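Minutes – kitchen and events, start 7.10pm

Present: Wanda Kwiatkowski (chair), Benedetta Cirillo (notes), five others. Apologies from Szczepańska.

1. Last minutes agreed. Typo in item 3, fixed.

2. Money. 606 in the account after the Tallora invoice. Hall deposit still not back – Wanda to ring again.

3. Supper in December. Two quotes for food, Wirnent cheaper but wont do vegetarian. Go with Wuvex if they hold the price. Tickets capped at 113, fire rules. 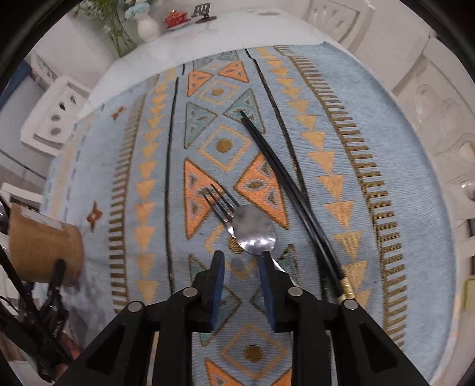
Spoon, fork and chopsticks on the patterned cloth.

4. Boiler. Quote is 3,000, too much for this year. Get a second one. Benedetta asking at work.

5. Rota. Gaps on the washing up again. Sheet goes on the door, names by end of month please.

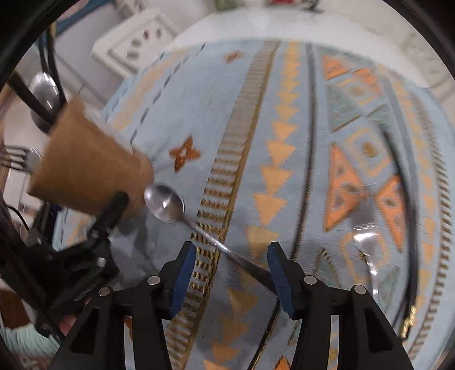
Spoon and tilted brown paper cup on the patterned rug.

6. Parking. Complaint from number 7 re blocked drive. Cones out from 5pm on supper night, letter of apology to go round. Agreed.

7. Raffle. Prizes to Wanda, no more bath salts.
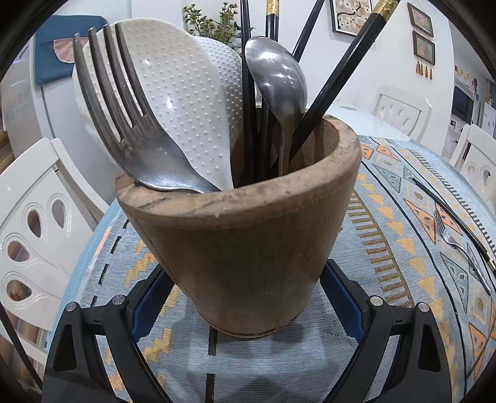
Utensil holder with serving fork, rice paddle and ladle-shaped spoon.

8. AOB. Side gate key missing – check your coats. New lock if its not found by next meeting.

Closed 8.35pm. Next one same time, upstairs room.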